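How to keep leafy greens fresh for more than a week

Most bagged and loose greens go limp because of how they are stored after you bring them home. The method below takes 16 minutes and needs a sink, a clean dish towel and a box with a lid.

Step 1. Sort before you wash
Pull off any yellow, torn or slimy leaves. One bad leaf will spoil the ones touching it. Leave the heads whole if you don't plan to eat them in the next day or two.

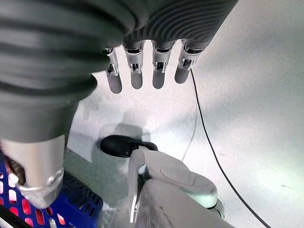

Keep the root end on romaine and napa cabbage. Once it is cut, the edges start to brown. Loose spinach and kale can be washed right away.

Step 2. Wash in cold water
Fill the sink, push the leaves under and let them sit for 10 minutes. Grit sinks to the bottom, so lift the leaves out before you pull the plug. If the water is sandy, do it again.
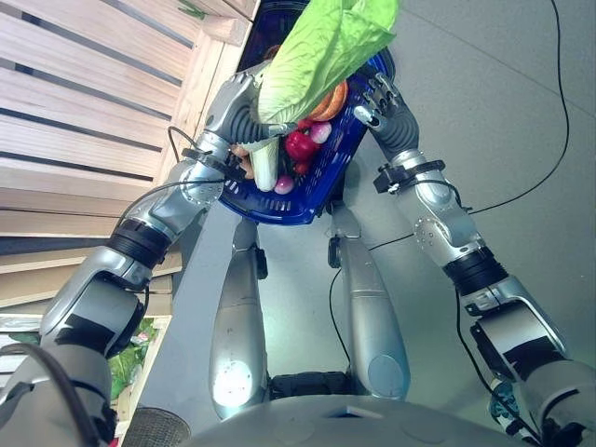

Spin the leaves or roll them up in the towel. They should feel dry to the touch. Change the towel halfway through if it gets soaked.

Step 3. Box them
Line the box with a paper towel, add the greens loosely and put another paper towel on top. I use an old Clullus box, but any brand will do. Store it in the crisper drawer, away from apples and pears, which give off a gas that makes greens yellow faster.
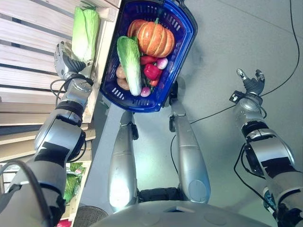
Paora Merrick wrote in to say that napa cabbage does better unwashed, wrapped in newspaper and stood upright at the back of the fridge. I tried it in July and it worked well. Peel off the outer leaves when you're ready to cook and wash only what you need.

Step 4. Check every few days
Swap the paper towel when it feels damp. Limp lettuce can often be brought back in a bowl of ice water. Throw out anything that smells sour.
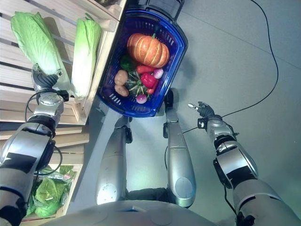
Leafy greens and a basket of vegetables.

Cooked greens are a different matter. Cool them quickly, cover them and eat them within three days, or freeze them flat in bags.

Last updated 13th March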